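Can machines do the tidying yet?

At Korkeo we try small home and shop chores with two arms on one table. Jui-lin Lu writes the notes and Kam-wah Kong sets the table. Every chore gets 10 tries.

1. Sorting toy bricks
The bricks lie before a paper or card tray, and each colour should go in its own compartment. 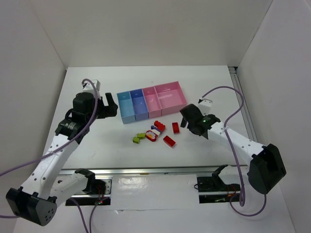
2. Folding a tea towel
Pictures from this chore will come in February. A flat towel is fine for us, but a crumpled one is still too difficult.

Page updated 7th November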